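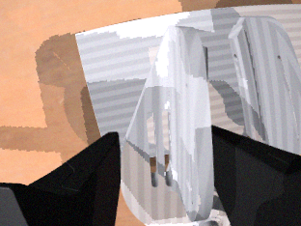
Millar Training Records 4

Overview

Millar Training Records is a database and reporting package for organisations that must show which staff hold which qualifications, and until when. It replaces spreadsheets, card indexes and the training tables attached to older payroll systems. Version 4 runs on a server at the customer's own site or on a hosted server managed by Millar.

The package holds one record per person and one record per course or certificate. The two are joined by an award, which carries a start date, an expiry date, the awarding body and a scanned copy of the certificate. Awards cannot be deleted. An award entered in error is marked void, and the name of the user who voided it is stored with the reason given.

What is included

Base server licence
Records client for desktop use
Read-only web view for line managers
Import tool for CSV and fixed-width files
Report writer with 40 standard reports
Printed administrator's manual

The Medix connector and the room booking module are sold separately.

Expiry notices

Notices are produced by an overnight job. The job compares each live award with the notice period set for its course and writes one message to the holder and one to the line manager. The default notice period is 30 days. It can be set separately for each course, and a second notice can be added for courses with long waiting lists.

If the mail server does not respond, notices are held in a queue and sent at the next run. Queued notices are listed on the administrator's start page. A notice is not repeated once the holder has been booked on a renewal course, unless the booking is cancelled.

Importing existing records

Records are imported in three passes: people, courses, awards. Each pass produces a rejects file in the same layout as the source, with one extra column giving the rule that failed. Corrected rows can be loaded from the rejects file directly.

The most common cause of rejection is a course entered under several spellings. The matching screen groups similar names and asks the operator to choose one. Choices are saved and applied to later imports. Dates with a two-digit year are rejected by default; this rule can be relaxed in the import settings but we advise against it. 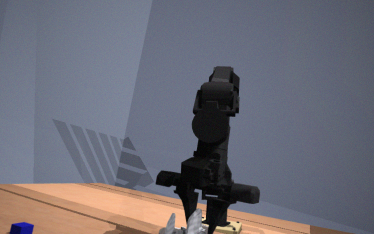

Black robot arm on a wooden tabletop. Rendered view.

Access and audit

Four roles are supplied: viewer, clerk, training manager and administrator. Further roles can be built from the same list of permissions. Line managers see only the people who report to them, directly or through another manager. The reporting structure may be maintained by hand or read from a personnel system through the connector.

Every change to a record is written to the audit table with the old value, the new value, the user and the time. The audit table can be exported but not edited from within the product.

Installation at Bunomwood

The Bunomwood depot moved to version 4 in September. Its training office had kept records in two spreadsheets and a set of paper files, covering 390 staff and 334 separate course titles. After matching, many of the titles were merged and the remainder were grouped by department.

Mahmoud Younis, the depot's training manager, asked for the old and new records to be kept side by side until the first set of expiry notices had been checked. The switch was made on a Saturday, outside normal shifts. Paper certificates were scanned afterwards, department by department, over several weeks.

Requirements

Server: 64-bit, 8 GB memory, separate volume recommended for scanned certificates
Desktop client: any supported 64-bit desktop system
Web view: current browser, no plug-in required
Mail: SMTP with or without authentication
Backup: the database must be included in the site's own backup schedule. Hosted customers are covered by the hosting agreement.

Upgrading from version 3

Version 3 databases are converted in place. Take a full backup first and allow over an hour for the conversion on a large site. Custom reports are carried across, but those that use the old location field must be reopened and saved before they will run. Version 2 databases must be converted to version 3 beforehand.

Ordering

Licences are sold by number of live staff records. Leavers are not counted. Sales and installation are handled by Amrani; written quotations are available from Marwa Cherkaoui in the licensing office. Please state the number of live records, the present system and whether the Medix connector is needed.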